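Plerko Opens Sign-Ups for Its September Lakeside Walk for Mental Health

PLUNAU, June 13, 2020 - Plerko, the peer support group for families living with mental illness, is thrilled to announce that sign-ups are now open for its walk along the Plunau lakeshore this September! Some 400 walkers are expected, and the money they raise will keep our family support groups free for everyone who needs them.

The route is 3 miles long, flat and paved the whole way, with benches at the boathouse and again at the footbridge. Strollers, wheelchairs and leashed dogs are all welcome. If you would like to stay closer to home this year, you can walk your own neighborhood on any day in September and still count toward your team's total.

We already have 59 teams on the list, and we could not be happier about it! Talonon is back as our lead sponsor and will match the first gifts made to every new team. Voicu, the bakery on the Plunau waterfront, is making rolls and fruit buns for walkers at the finish.

Starting a team takes a few minutes. Pick a name, write a line or two about why you walk (or skip that part, plenty of people do), and send the link to your friends, your coworkers and that cousin who is always up for a walk. There is no fee to join and no smallest amount to raise. Gifts can be made to a team, to one walker or to the walk as a whole.
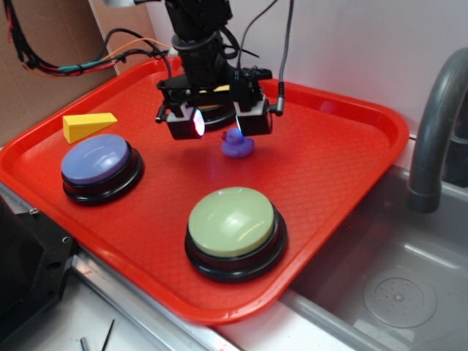

Can I walk if I don't belong to a team?
Anyone can sign up alone, and we will gladly place you with one of our open teams if you want company on the route.

Plerko runs two support groups for families, one in the daytime and one in the evening - both free, both open to newcomers at any time. To sign up, give or ask about the groups, visit the Walk page on the Plerko website or stop by our Plunau office.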